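Grekuvthorpe Textile Reuse Scheme
Progress report to the Hokbridge Fund
June 29, 2021

Collections

The scheme took in 2844 kg of household textiles in this period, against a target of 2347 kg. Most of it came from the kerbside round in Breritz, which started late but has run every fortnight without a missed week. The two bring banks at the Shen car park did less well. One was out of use for a month while the lock was replaced, and we have claimed the cost from the supplier.

Bedding and curtains still arrive mixed in with clothing. We have reworded the leaflet and will send it out again before the next round.

Sorting

Items are graded for resale, repair or rag. Thin fabrics take longest, as a pulled thread or a worn hem is easy to miss on a crumpled piece. The grading sheet now has a separate line for scarves and light cloths, which used to go down as "other".
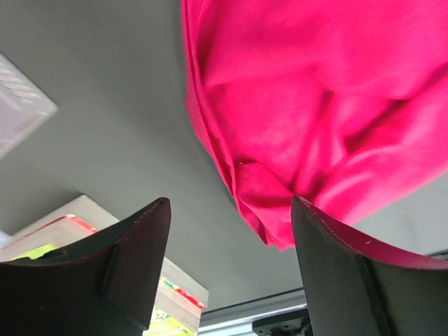

Repair and resale

We sold 605 items through the shop and the market stall. Repairs are slower than planned – 200 pieces are waiting, mainly zips and linings. The second sewing machine was delivered with the wrong foot and has gone back. Until it returns, mending sessions are limited to one day a week.

Prices were raised slightly in the spring and sales have held up. Coats did not sell and have been put away until September.
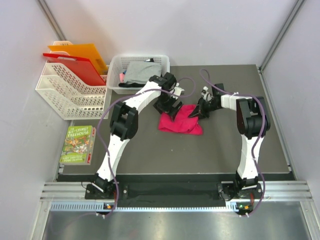 Rag is the weaker side of the budget. The merchant cut the rate per kilo twice and now wants full loads only, so we are storing bales for longer than we would like. We have asked two other buyers for quotes – one has replied, at a similar price but with free collection.

Spending

Spending is within the grant apart from van hire, which is over because of the extra Breritz rounds. We ask to move the unspent printing money across to cover this. A revised budget sheet is attached.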